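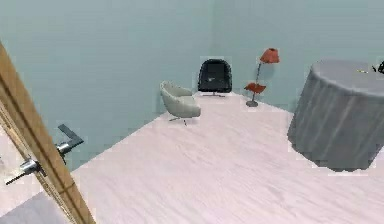
Ticket 1581 – depth reading goes daft when the robot gets close to things
Opened by: Percy Guzmán
Project: Ridau (home build, simulator branch)
Status: open

Hi all. Same moan as I had in the chat, but Josée asked me to put it somewhere it won't scroll away, so here we are.

I've got the Ridau model running in the simulated room, the one with the grey armchair, the red floor lamp and the round table with the cloth on it. From across the room everything behaves. It plans a path, the distances look sensible and I get a bit smug. Then I send it in close to a surface and the depth estimate starts jumping all over the place. Last night it went from 170 mm to 400 mm and back again with the base parked and the arm switched off in the config!

What I've tried so far:

Restarted the simulator (of course). No change.

Turned the noise model off. The jumping got slower but it's still there.

Put the camera settings back to the Zosness defaults. Worse, if anything, so I've undone that.

Ran it 6 times from the same start pose. Five bad, one fine, and I can't see what was different about the good one.

Then I did what I should have done first and looked at what the camera was getting.
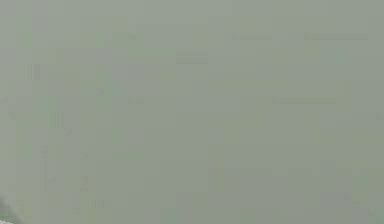
Close-up view, same room. Grey-green nearly all over, a few faint streaks, something dark in the bottom left corner.

So my guess is there's hardly anything in there for the matcher to grab hold of, and it's latching on to those smudgy lines. They look a bit like compression to me – could the stream be getting squashed before it reaches the depth node? I don't know what the dark bit in the corner is either. If it's part of my own robot then the self-filter needs a look as well.

Reply from Josée Bouchard
Sounds like compression plus a plain surface to me. Can you switch the image topic to raw and run it again? It'll be slow on your laptop but leave it going. Also tell me which near clip value you're on.

Reply from Percy Guzmán
Near clip is whatever came with the Arkum plugin, I've never touched it. Trying raw now – the fan is screaming. Will post the log when it finishes, and I'll get Adebayo to check the self-filter, he wrote most of it.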